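Shopping season again: what I'm asking for, and what I've crossed off

It's April, so my desk is covered in quotes and I've had the same spreadsheet open for so long that I see it when I close my eyes. Sixty-three lines! (63 was also the number in the last draft, and I'd sworn I was going to trim it. I took some out and put others in.) Several of you have asked what the robot group plans to spend next year's equipment money on, so I'm using my slot this month to walk you through it, including the parts I'm still undecided about.

The arm first. We're going with Indov for the second one. I went back and forth on this for weeks, and if you sat near me at lunch during that time, I'm sorry. The Sirklow arm is lovely. It's lighter, the joints look like somebody cared about them, and the salesperson answered my emails the same afternoon. But we already have people who know the Indov controller inside out, we have a drawer of cables that fit it, and all our scripts talk to it. Switching would mean keeping two sets of everything, and I'd have to write a second training guide, which I really don't want to do. The Sirklow quote came in a little under the Indov one until I added the mounting plate, the stand and the longer power cable, all listed separately on page 2. After that it was a little over. Please read page 2 of every quote you ever get.

Now grippers, where I got it wrong last year. I budgeted for one per arm and figured we'd treat them like any other part of the machine. What I should have done is treat them more like tires. Fingers wear, pads get shiny and stop holding, and the screws on the wrist camera bracket work themselves loose and go wherever small screws go. Every time something like that happened we lost an afternoon, with a very expensive arm standing there waiting on a very cheap part. So this year there's a full spare gripper in the plan, plus 3 sets of fingers. Felteo makes both. Their finger sets come out to $400 for the lot with the pads included, and I've already told purchasing that I want that line approved first if they're going to approve things one at a time.

A word on wrist cameras, a topic that has eaten a lot of my spring. We use two views, one up high that takes in the whole area and one small one down by the gripper, and I was asked (fairly!) whether we could drop one and save the money. My answer is that I'd give up the nicer stand before I gave up either camera. The high view is how you see a closet as a closet, with doors and hooks and things on hangers. The low one gets you in close to a latch or a handle, where all the high camera would give you is the back of the gripper. Aurelia Pichler in facilities looked at some of both with me and said the close-ups reminded her of trying to find her keys at the bottom of a bag. I can't improve on that. Both cameras stay in.

What I did cut:

The second stand. Bailly quoted us for a height-adjustable one and it's a beautiful piece of furniture, but the fixed one we've got will take either arm and we can shim it.

The big display for the wall. I wanted it. I'll live.

The extended warranty on the controller. This one I'm less sure of, and I'd like to hear from anyone who has had to claim on one. The paperwork says turnaround is 2 weeks, and I've never met anyone who could tell me whether they stick to it.

The packaged software license. We'd have used maybe a corner of it.

What I added, mostly after getting yelled at (kindly) by the people who run the machine every day: proper cable sleeves, a rolling cart with brakes that hold, a real tool set that lives with the robot and doesn't get borrowed, and a box of ordinary stuff to practice on. The last one sounds silly in a budget meeting. But hangers, jackets, shirts, and hardware with latches on it are what we want the arm to handle, and up to now we've been bringing clothes from home. I'd like us to own some, so that my husband gets his closet back. It's the smallest line on the whole sheet and the one I had to explain the longest.

Then there's space, which doesn't show up on anyone's quote. A second arm needs room to reach, and it needs a wall outlet that isn't already feeding a coffee machine. Aurelia and I walked the floor with a tape measure and came away with a rough plan. The new arm would get the carpeted end of the room, we'd keep the cabinet side clear for people who just want lunch, and the cables would run along the wall where there's less chance of somebody catching a foot. If you have strong feelings about where you like to sit, tell me before the purchase order goes in. Afterward I'll listen very politely and change nothing.

Timing, for the planners among you. The Felteo parts are quick, so I'd expect those on the shelf well before anything else. The arm is slow. Indov wouldn't commit to a ship date on the phone and I've learned to stop pressing, so I'm budgeting as if it shows up late and needs one thing we forgot to order. There's a contingency line for exactly that. It started out generous and then the cart happened.

One more thing, and then I'll let you get back to work. If you're putting in your own equipment request this year, go stand next to whatever you already own and watch someone use it for an hour before you write anything down. Nearly every line I added this spring came from doing that, and so did most of the cuts. Bring a notepad, and wear shoes you can stand in. I'm glad to share my blank spreadsheet too, if you don't mind the colors. I picked them late at night.

A few pictures from the floor:

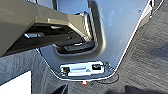
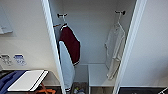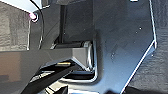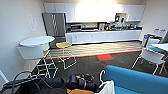 Last picture: the break room, with the arm at the bottom.

More from this newsletter

Reading a quote when the total isn't the total
Who borrowed the label maker? An update
Carpet, cables and carts: notes from facilities
Recycling in the kitchen area, a refresher
How we pick what to repair and what to replace
Equipment requests: where to send yours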